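Ticket 221: Duvet creeps inside cover, corners empty, lump in the middle

Status: Closed
Category: Bedding / guest rooms
Property: Trelton, upstairs front bedroom
Opened: Tue 17 March

Reported problem

The duvet in the upstairs front bedroom will not stay put inside its cover. The bed is made in the morning and looks fine. After one or two nights the filling has slid toward the foot end, the top corners are empty fabric, and there is a thick ridge across the middle. Guests at Trelton have mentioned it twice. One said they spent the night under "just the sheet part."

The cover is the red and white plaid one. It is not the original cover for this duvet. The original was plain white and went to rags last July after a bleach accident.

Steps already tried before opening the ticket

Shaking the duvet from the foot end. Works until the next night.

Turning the duvet around inside the cover. Same result, other end.

Safety pins through the corners. Held for three nights, then one came open inside the cover. Removed all of them. Please do not suggest pins.

Requested: a fix that survives laundry day and can be done by whoever is turning over the room.

Reply 1, Mumbridge linen desk

Thanks for the report. Before we send anything out, please check three things.

Measure the duvet and the cover separately, both laid flat. The size on the label is not enough, as covers shrink and fillings don't shrink the same way.

Look inside the cover at the corners for ties or loops. Some have them at the closed end only.

Look at the duvet corners for loops. Plomix duvets from the older batch have them, the newer ones don't.

Reply 2, Trelton

Measured both on the bed. The cover is wider than the duvet by a hand's width and longer by a bit less. I expected it to be the other way around after that many washes.

Cover has cloth ties inside the two closed corners. One tie is torn off short. Nothing at the open end.

Duvet has no loops. The label says Plomix.

Reply 3, Mumbridge linen desk

That explains most of it. With an oversized cover and nothing to tie to, the filling goes wherever the sleeper's feet push it. You have two options.

Option A: replace the cover with one that matches the duvet. We have white in stock. Plaid in that size is on back order with Mac Carthaigh and they won't give a date.

Option B: keep the cover and sew a loop on each corner of the duvet, then replace the torn tie and add two more ties at the open end. This is 20 minutes of hand sewing if the person has done it before. Cotton tape, not ribbon. Ribbon slips.

Also, check how the bed is being made up. If the cover is being tucked hard at the foot, it pulls away from the filling and makes the problem worse.

Reply 4, Trelton

Going with Option B. The owner wants the plaid kept in that room to go with the curtains.

On tucking: yes, it was being tucked. Room card has been changed to say leave the foot loose.

Work log

1. Stripped the bed down to the mattress and remade the bottom sheet. Shook the duvet out over the banister to break up the ridge. There were two hard clumps near the middle, worked apart by hand.

2. Sewed a loop of cotton tape on each corner of the duvet. Double thread, back and forth four times. The first loop came out too short to get a tie through and had to be redone.

3. Cut off the torn tie and sewed a new one in its place. Added ties inside the open end, set back from the buttons so they don't get caught when the cover is done up.

4. Turned the cover inside out, tied the closed-end corners to the duvet, then rolled the cover down over it. Tied the open end and buttoned up.

5. Spread the duvet over the bed, smoothed from the head end down, and pressed along the edges to feel for empty fabric. Cleared up after that. The plaid still had small folds across the red bands, with something black and soft lying on top of it.
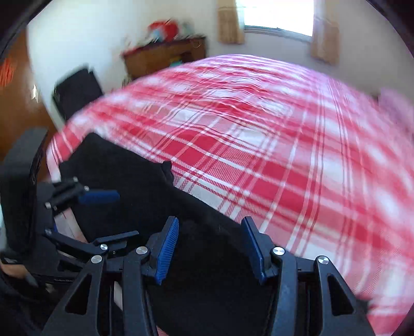 6. Put the pillows back and left the foot end hanging loose as per the new card.

Result after first stay

Two nights, two guests. Top corners still full. Slight shift toward the left side but no ridge. All ties still done up when the cover came off for washing.

Result after wash

Cover washed and dried on the low setting. One of the new ties at the open end had started to fray at the cut end. Folded it over and stitched it down, then did the same to the others. If anyone else is doing this, fold the ends before sewing the ties in. It is much easier with the tape in your hand than inside a cover.

Follow-up questions from Trelton

Can the duvet go in the machine with the loops on?
Mumbridge: Yes. Check the stitching on the loops afterward. The duvet only needs washing a couple of times a year if the cover is changed between guests.

Should the wrinkles in the plaid be ironed out?
Mumbridge: Up to you. Most people take it out of the dryer slightly damp and smooth it by hand on the bed. With checks, crooked lines show more than wrinkles do, so line up a stripe with the edge of the mattress and work from there.

Do we need to do the back bedroom too?
Mumbridge: Only if the cover is bigger than the duvet. If they match within an inch, leave it alone.

Parts used

Cotton tape, one roll, from the sewing box at Trelton. Roughly 65 inches used, including the loop that was redone.
White thread.
Nothing ordered.

Closing note

Back bedroom measured, cover and duvet match, no work needed there. Back order with Mac Carthaigh canceled. Spare tape is in the linen closet, second shelf, in the tin with the buttons. Reopen this ticket if the ridge comes back.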